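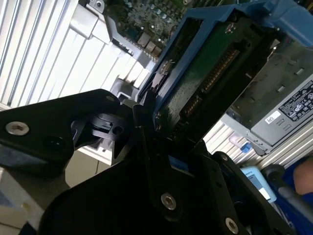

ハードディスクって、ディスクっていうくらいだから、丸い板なんですよね? でも見えるのは緑の板ばっかりで、丸いものがどこにもないんですけど、とモフシン・ユスフザイさん。

うんうん、いいところに気がついたね! わたしも子どものころ、おなじことを思って、家族にしつこく聞いてまわったんだ。丸い板は、ちゃんと箱の中にかくれているよ。きょうはその話をするね。

ハードディスクは何をするもの?

パソコンで絵をかいたり、作文を書いたりしたら、さいごに「保存」するよね。保存したものをしまっておく場所のひとつが、ハードディスク。電気を切っても中身が消えないから、つぎの日に作文のつづきが書けるんだ。

パソコンにはメモリっていう部品もあって、こっちは机の上みたいなもの。作業中のものをぱっと広げておけるけれど、ふつうのメモリは、電源を切るとからっぽになっちゃう。ハードディスクは机の引き出しのほう。出し入れにはちょっと時間がかかるけど、たくさん入るし、しまったままにしておけるよ。

丸い板はどこ?

金属の箱の中に、つるつるの丸い板が入っているんだ。名前は「プラッタ」。英語で大きなお皿という意味だよ。このお皿がものすごい速さでくるくる回って、その上をヘッドという小さな部品が、すれすれに浮かんで動く。さわらないんだよ、浮いてるの! ヘッドは磁石の力を使って、お皿の上に小さなしるしをつけたり、読みとったりしている。文字も写真も音楽も、ぜんぶそのしるしのならび方でできているんだ。

だから、ほこりはとっても苦手。お皿とヘッドのすきまは、かみの毛の太さよりずっとずっとせまいので、小さなほこりひとつでも大事件になっちゃう。箱をあけてのぞいてみたい気持ちはよーくわかるけど、使っているハードディスクはあけないでね。

緑の板は何?

緑の板は「基板」といって、ハードディスクの頭脳みたいなところ。小さなつぶつぶの部品がのっていて、細い線でつながっている。この線が電気の通り道だよ。「もうちょっと速く回って」とか「あそこを読んできて」とか、そういう命令を出す係なんだ。

パソコンの中には、もっと大きな基板もあるよ。「マザーボード」っていうんだ。マザーはお母さんのこと。いろんな部品がここにつながって、データをやりとりするんだよ。チップやコンデンサがぎっしりで、わたしはいつも、上から見た町みたいだなあと思っちゃう。

金色のところは?

はしっこに金色のピンがならんでいるところは、つなぎ目。コネクタっていうよ。電気やデータはここを通って出たり入ったりするんだ。金はさびにくくて電気をよく通すから、つなぎ目の表面にうすくぬるのによく使われるんだよ。指でべたべたさわると、よごれてうまくつながらなくなることがあるので、持つときは横をそっとね。

青いわくは?

プラスチックの青いわくは「キャディ」。ハードディスクに着せる服、というか、おぼんかな。両わきに少し高くなったレールがあって、ハードディスクをはさむ形になっているよ。こういうわくがあると、机の引き出しみたいに、パソコンに入れたり出したりしやすいんだ。青いのは見た目の話で、中身の性能とは関係なし。ほかの色のキャディもあるよ。

わたしの家のパソコン

わたしが使っている古いパソコンには「ラムンベルグ」っていうあだ名がついてるんだけど(強そうでしょ)、中に4000ギガバイトのハードディスクが入ってる。ギガバイトは、データがどれくらい入るかをあらわす単位。1枚5メガバイトの写真なら、80万枚くらい入る計算だよ。わたしの写真はまだ351枚だから、引き出しはすかすか!

でもね、ハードディスクもいつかはこわれるんだ。6月に1台だめになって、旅行の写真をなくしかけた。べつの場所にもコピーしてあったから助かったけど、あのときはほんとうにどきどきしたなあ。コピーをとっておくことを「バックアップ」っていうよ。大事な絵や写真があったら、おうちの人に「バックアップしてる?」って聞いてみてね。

やってみたくなった人へ

パソコンの中を見るときは、かならず大人といっしょに。まず電源を切って、コンセントもぬくこと。冬はとくに、セーターの静電気に気をつけて。ぱちっとくるあれで、部品がこわれてしまうことがあるんだ。金属のドアノブなどにさわって、体の電気をにがしてからはじめようね。

フンミラヨ・エティムさんからは、スマホの中でもお皿が回っていますか、という質問をもらったよ。スマホには回るお皿は入っていなくて、かわりにチップの中にデータをしまっているんだ。チップの話は長くなるから、つぎのページに書いておくね。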